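Die Materialstelle Lultari informiert: Seit November gilt für alle Arbeitstische eine einheitliche Regelung zur Ablage von Kleinteilen. Die wichtigsten Punkte fassen wir in diesem Thread zusammen. (1/8)

Grundsatz: Kleine Gegenstände werden nach Gebrauch sortiert und in Sortierkästen mit Fächern abgelegt. Für jede Tischfläche steht mindestens ein Kasten bereit. Weitere Kästen können bei der Materialstelle angefordert werden. (2/8)

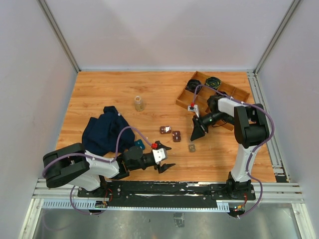 Arbeitstisch mit Sortierkasten aus Holz und Kleinteilen.

Die Zuordnung der Fächer legt jeder Bereich selbst fest. Wir bitten lediglich darum, sie innerhalb eines Monats nicht zu ändern und eine Übersicht bei Valtteri Miettinen zu hinterlegen. Formlos genügt – eine kurze Liste mit Fach und Inhalt reicht aus. (3/8)

Für Teile, die nicht offen liegen sollen, sind durchsichtige Behälter vorgesehen. Der Inhalt bleibt so auch ohne Öffnen erkennbar. Undurchsichtige Dosen aus Altbeständen werden bis auf Weiteres geduldet, jedoch nicht mehr nachbestellt. (4/8) 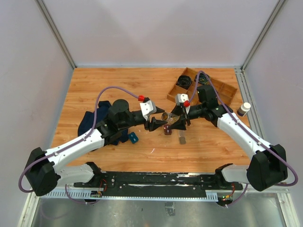
Behälter bitte höchstens zu zwei Dritteln füllen und nicht übereinander stapeln. Die Beschriftung gehört auf die Seite, nicht auf den Deckel, damit sie beim Vertauschen von Deckeln nicht verloren geht. Etiketten sind in Rollen zu 100 Stück erhältlich, je Bereich werden zunächst 2 Rollen ausgegeben. (5/8)

Zum Ende der Nutzungszeit sind 20 Minuten für das Aufräumen einzuplanen. Tischflächen bitte trocken abwischen, Reinigungsmittel nur nach Rücksprache verwenden. Nicht zuzuordnende Teile kommen in die Sammelschale am Eingang und werden dort 3 Wochen aufbewahrt. (6/8)

Rückfrage aus dem Bereich Heinonen: Dürfen eigene Kästen mitgebracht werden? Ja, sofern sie vollständig auf der Tischfläche Platz finden und mit dem Bereichsnamen gekennzeichnet sind. Eine Haftung für private Gegenstände übernimmt die Materialstelle nicht. (7/8)

Bestellungen für Kästen, Behälter und Etiketten nimmt Valtteri Miettinen täglich bis 15 Uhr entgegen. Der Bereich Etov wird gebeten, seine Fächerübersicht noch nachzureichen. Die vollständige Regelung hängt in der Materialausgabe aus. (8/8)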